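Minutes, packing room clean-up, August

Present: Rosalie Kuster (chair), Paweena Yensuk (notes), two from Pesdale

Started 2:20, late. Last minutes ok'd.

1. Trash on the white tables
Paper, foil and cups left out after lunch again. Rosalie: clear before the next shift, every shift. Bin is right by the table. 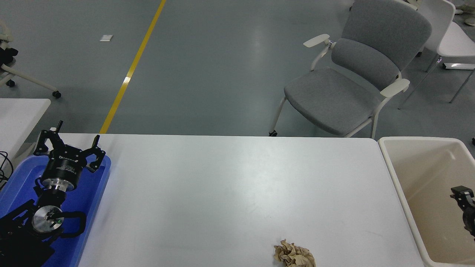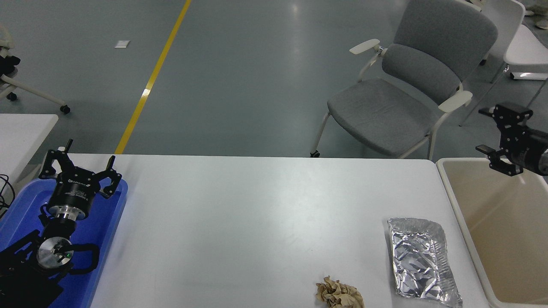
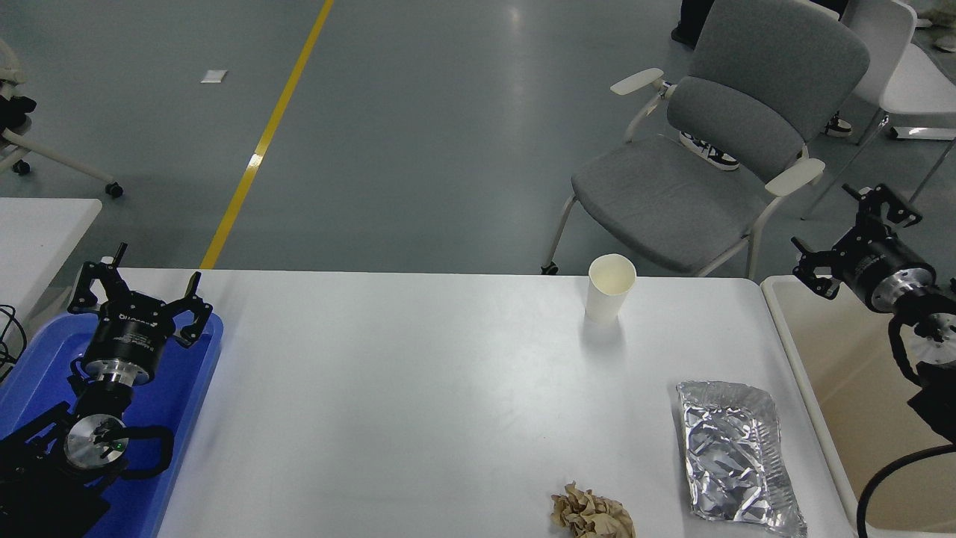
Foil question: goes in recyling only if clean, Gisler won't take it otherwise. Pesdale asked about paper cups, Paweena to check with Plirville.

2. Bin liners
Down to 2 rolls. Order 400 from Elleck, not 200 like last time. Rosalie to sign.

3. Wipes
Moved to next meeting, no time.

AOB: sign for the bin, wording to Paweena by end of month. Pesdale to print it adn laminate.

Closed 2:50.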